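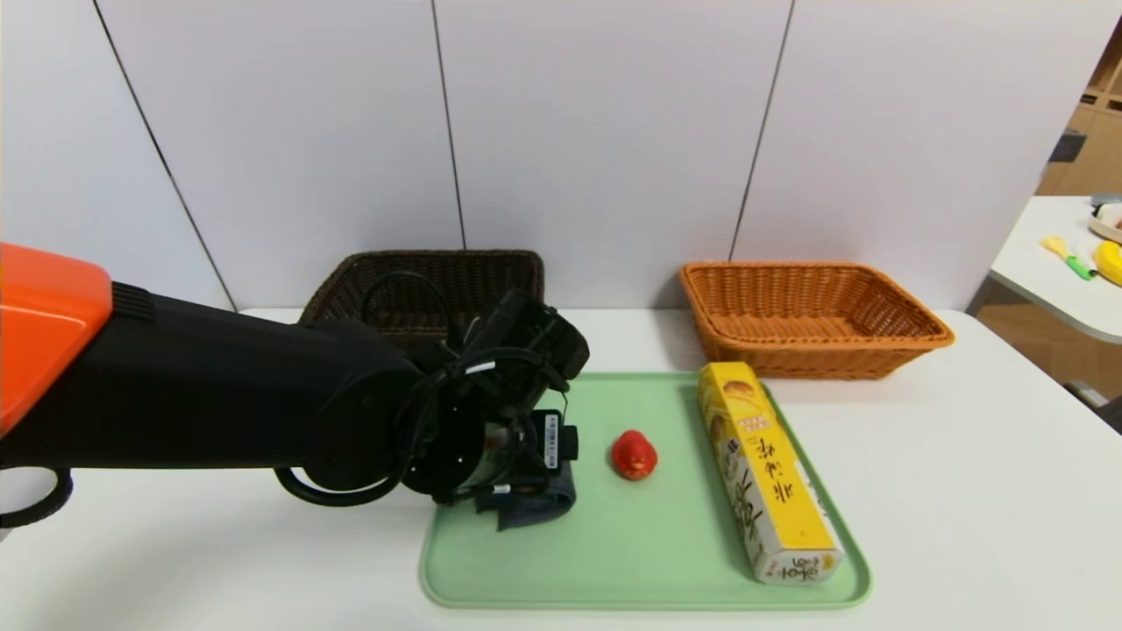 4.2 O pano de cozinha como unidade de negociação

Figura 3. Pano azul-acinzentado escuro com a borda inferior apoiada em uma bandeja verde-clara, sobre mesa branca.

A literatura sobre trabalho doméstico trata com carinho da louça, do lixo e do banheiro, e dedica ao pano de cozinha uma ou outra nota de rodapé. É uma injustiça. Dos 239 domicílios que preencheram o diário de tarefas, a maior parte registrou ao menos um desentendimento sobre panos, e em nove deles o assunto ocupou mais linhas do que o aluguel.

O conflito raramente diz respeito a lavar. Diz respeito a decidir que o pano está sujo. Mỹ Khúc (comunicação pessoal) chama isso de “limiar declaratório”: quem declara o pano sujo herda a obrigação de trocá-lo, e os moradores aprendem depressa a não declarar nada. Um participante anotou, às sete da manhã, que o pano “ainda aguenta”; a mesma frase reaparece no diário dele por boa parte de fevereiro.

Codificamos 1277 menções a têxteis de cozinha segundo o esquema de Quách e Hồ, com duas alterações. Fundimos as categorias “pendurado” e “largado”, pois os codificadores não conseguiam concordar sobre a diferença — tampouco os moradores — e criamos a categoria “pousado” para o pano deixado sobre outro objeto (bandeja, escorredor, tampa de panela). O pano pousado ocupa uma posição jurídica curiosa. Não está guardado nem em uso, e quem o encontra hesita em movê-lo, como se houvesse ali uma intenção a respeitar.

Renato Urrutia objetou, em uma versão anterior deste texto, que a hesitação talvez fosse simples preguiça. A objeção é razoável. Nos diários, porém, a hesitação cresce com o número de moradores, e seria preciso supor que a preguiça também cresce, hipótese que deixamos aos colegas que dividem apartamento.

A distribuição das menções por tipo de domicílio é discutida na seção 4.3, junto com o caso das esponjas.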